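FOR IMMEDIATE RELEASE

July 3, 2026

Clidatance sets out care routine for its computer disassembly cell

TRULONBERG – Clidatance today released the setup and maintenance procedure for the robotic cell it operates at its Trulonberg workshop, where used desktop computers are opened and prepared for parts recovery. The procedure applies to the arm, the gripper, the work table and the holders beside it, and replaces the notes operators had kept since the cell was commissioned.

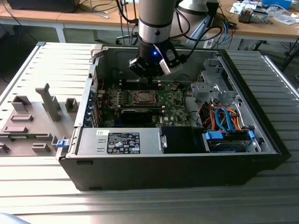
Under the new procedure, each shift begins with a check of the gripper. The operator inspects the fingers for wear, wipes them with a dry cloth and confirms that the mounting screws are tight. Cables at the wrist are examined for rubbing and must have enough slack for the arm to reach every corner of a computer case without pulling.

"Most of our lost time came from small things, such as a finger that had shifted slightly or a cable that had been routed badly after a repair," said Sânziana Coman, Director of Operations at Clidatance. "The procedure gives every operator the same starting point."

The position of the arm is then verified against a reference computer laid on its side on the slatted table. The arm is brought down over the processor at reduced speed and stopped short of contact. If the gripper is off centre by more than 0.5 millimetres, the cell is taken out of service and recalibrated by a technician.
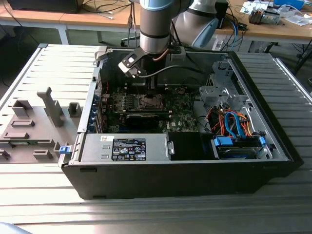 Recalibration takes roughly 12 minutes. A full service, which includes the wrist joint and gripper mount, is carried out after every 800 working hours. Worn fingers are replaced as a matched pair and the old set is labelled and kept for inspection.

Dušan Ristić, Senior Maintenance Technician, developed the procedure during a trial that began in April and covered 406 computers. Findings from the trial led to a change in the order of the checks, with cable inspection now completed before the arm is powered. 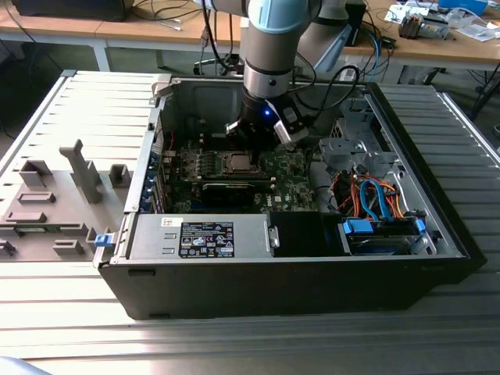 Clidatance will train six operators on the procedure this summer. Printed copies will be kept at the cell, and any change to the robot program must be signed by a technician before work resumes.

Media contact:
Florin Tudose
Communications, Clidatance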